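March, by Murray Ashby

Hollis has its night bus back! The Number 3 rolled out of the Bodel Street depot at 11:40 p.m. with people standing in the aisle, and it has been busy ever since.

The late route was dropped when the old operator pulled out, which left bakery workers, nurses and anyone who likes a long dinner looking for a ride home. Riders got up a petition last fall, and it came back with 2,760 names on it, a huge number for a town this size. Plodo, the company that already runs the morning buses, agreed to take the route on for a year.

More than 500 people rode in the first week. Plodo had hoped for 300.

"I got home before midnight and my feet didn't hurt," said Fern Tully, who works the late shift at the Fudska bakery. "I could have hugged the driver."

Buses leave the depot every 40 minutes until 2 a.m. and stop at the hospital, the bakery gate and the top of Mill Hill. Regular passes are good on the night bus too, so there is nothing extra to buy.
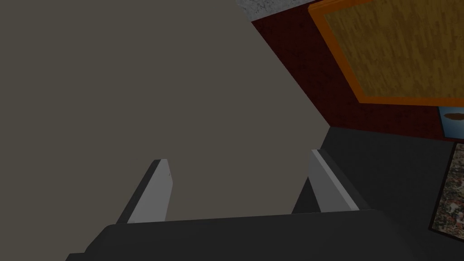 Two light gray gripper fingers, in a computer rendering.

A stop at the college is next on the wish list, and Plodo will decide on it once the summer timetable is out.

Recent items
Mill Hill steps reopen after repairs
Library adds evening story hour
Hospital parking lot to be repaved
Bodel Street market looking for bakers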